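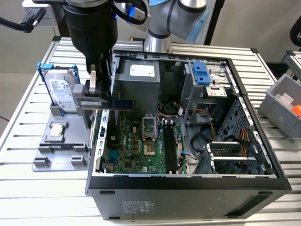 *Memory module in the fingers, over the open tower.*

## My house rules for robot benches

I run the Tido cell in our shop, and I'm fussy! Power cord out before the arm gets switched on. Cables pushed clear of the socket (loops are what snag).
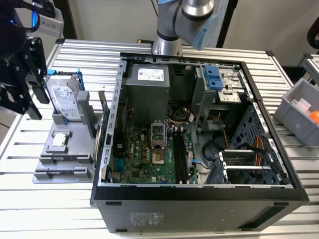
Sqalli wrote in to say a fixture should be bolted down and rechecked every 37 cycles, and I've borrowed that one.

I also keep one job sheet per tower model, taped up where I can read it from the stop button. 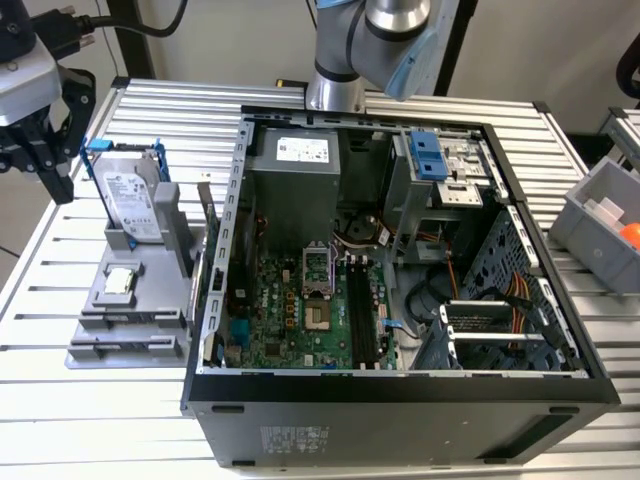 **Do I need to stop the arm just to straighten a part?** Stop it every time, and keep your hands out until the controller shows it's stopped.

Write down each stop, even the silly ones. My log is up to 282 and I still flip back through it with my coffee.

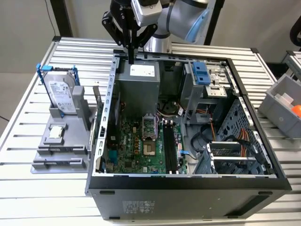

*One finger down by the power supply, drive parked in the fixture.*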